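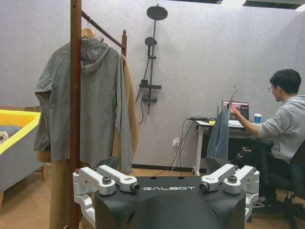

Coat rack, afternoon session, April

Chore of the month is hanging up a jacket. My mother taught me this one in a morning, and I was four and not paying attention.

Gray hooded jacket on the wooden rack, light wooden hanger, tan coat kept next to it because Heikki Rissanen says a rail with one thing on it proves nothing. He's right, and I resent it. The coat and the gray jacket overlap, and from the wrist view the planner has a habit of treating the two as one large animal.

Wire hangers are the next item. They are thin and shiny, and the depth map mostly declines to believe in them. A blue-gray garment on a wire hanger, held up by hand at desk height, is the handover case: person offers, robot takes, robot hangs. Person is better at his part.

Log so far: 418 attempts at rail placement since we moved to the Stevel grasp settings. Best unbroken run is 10. Median time for one garment, 74 seconds. I timed myself for comparison and then left the number out.

Failures, in order of annoyance:
- hook lands on top of the rail and sits there looking finished
- hood falls forward over the hanger neck, grasp point gone
- sleeve catches the post on approach

The hood one is new to me. Hoods are a second garment sewn onto the first out of spite. Keskinen's notes suggest gripping below the collar seam and letting it flop. Will try.

Plirbridge asked again whether we're "close to laundry." Told them we're close to one jacket. They want around 600 clean trials before they'll talk about folding, so folding can wait.

To do: tape the cables down where they trail toward the base. Rerun the handover with the arm speed cut. Ask Cindano for the old hook detector, the slow one that worked.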